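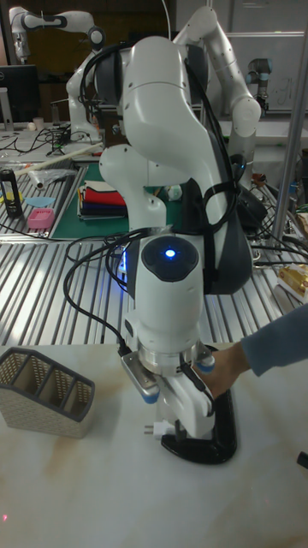 Month three of the gripper build at the Arboleda shared workshop. Notes for anyone doing something similar.

Fingertips first. Bare plastic let go of anything glossy, so I went to rubber pads. The first set peeled off after 245 cycles. The second set, with a different glue, is at 800 and still on.

Cable routing took longer than the code. Strap everything along the arm and leave slack at each joint - more than you think. I pulled one connector out of the Jorkenix board learning that.

Curved parts are still the hard case. A box is easy. Anything with a rounded base wants to roll as the fingers close, so I slowed the last bit of travel and dropped the force. Misses went down, cycle time went up. Fine with me.

Log file is at 2,342 grasps, roughly a third of them on small plugs. Those fail mostly when the prongs are turned toward a finger.

Next up in February: swap the Cellton power supply, redo the wrist calibration, and print a stiffer bracket. I'll post the bracket file once it has held up for a week.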